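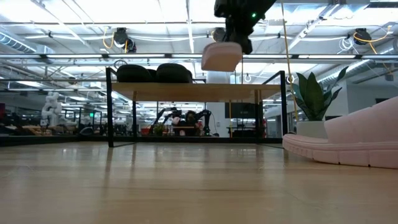

Slider season, and where to put it

It is July, which means the sliders are out again, and by out I mean in the hall, upside down, a long way from their partners. Readers of the Wundarton household newsletter have been writing in about shoe storage since spring. The boot people have always been well served. If you live in slides from May until the first frost, the shops would like to sell you a cabinet.

I went and looked at cabinets. The Skultard, a handsome tip-out affair, costs 699 and holds its shoes in the dark, where mine would be forgotten until they were back in fashion. It also needs screwing to a wall, and my walls have views on that.
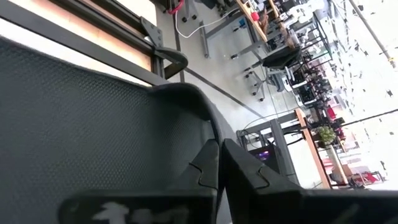

So I have gone over to the small raised shelf, a bit of light board on thin black wire legs. The Vurko is the one I bought, though any firm that sells wire and wood will have something like it. It will sit on a table or a bench, or on the floor if your knees allow. Mine is in the hall, where it has already attracted post.

The trick with slides is that you needn't stand them on the shelf at all. Hook them over the front edge by the strap, soles down, side by side, and the top stays free for whatever you would otherwise be dropping on the floor.
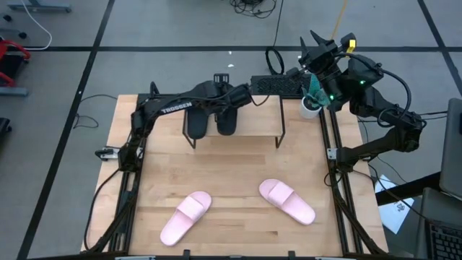
Black and pale pink seem to be the colours everybody owns this year, a pair of each, one for the bins and one for company. I can't fault it as a system. Do the black pair first, then the pink, and finish one pair before you start the next. I know how this sounds. I also know that I spent most of last summer in odd shoes, and that the postman was very decent about it.

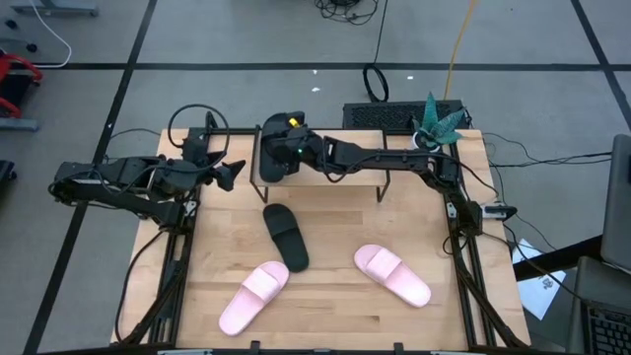
A plant in a little white pot at the back corner does wonders for the whole arrangement. Visitors look at the leaves. If you are the sort who kills things, get an artificial one and dust it when people are coming.

Two last points from the postbag. Yes, you should wipe the soles before they go anywhere near a table, and the reader who asked whether that was strictly necessary will not be coming to lunch. And the Kordestani shoe tidy that several of you recommended, the hanging one with all the pockets, is very good for slippers and hopeless for anything with a thick sole. I now keep onions in mine.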